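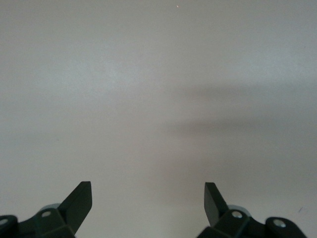 Sunday, late. Slept badly and was up at six. Finished the second coat in the back bedroom before breakfast, then left the windows open and went for a walk as far as the reservoir. My knee was fine on the way out and sore coming home.

Deepika phoned at noon. Her mother is selling the house on Naidu Street and wants the piano gone by the end of the month. I said I'd ask Ilango, but his stairs have a turn in them and I doubt it would go up. The movers quoted her $312, plus $30 if it rains, a strange thing to charge for.

Made lentil soup and ate it standing up. Read over 13 pages of the library book and still can't keep the two brothers apart. It's due back Tuesday - I'll renew it.

Need to call the dentist, buy stamps and find the receipt for the boiler. Ilango wants his ladder back too. Bed at ten.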